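Stokel Parish Registers – transcription data

Baptisms and burials from the Stokel chapel books, typed up by Apolinar Contreras. Last updated 20 August 2022.

There are 2474 rows in 2 files, one for each register. Spellings are kept as written, so Colier also turns up as Collyer. Dates before the calendar change are left in the old style – the year column follows the book.

157 entries have no surname. Leave these blank when merging.

The burial pages for October 1741 are missing.

3 shares · 2 comments

Margit: Is the father's trade included?

Apolinar Contreras: Baptisms only, last column.

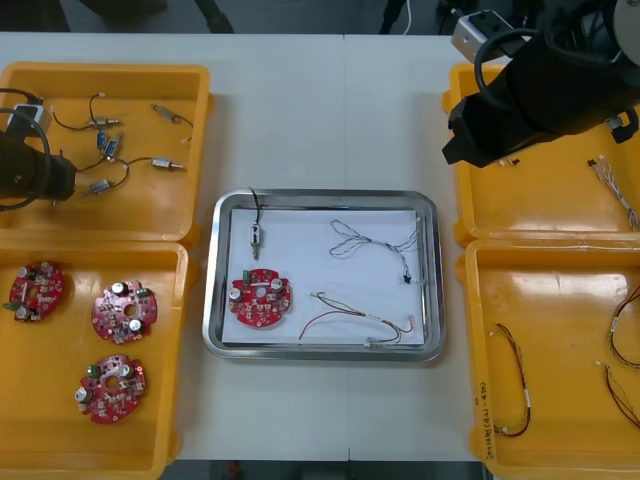
Yellow trays and a steel tray on a white table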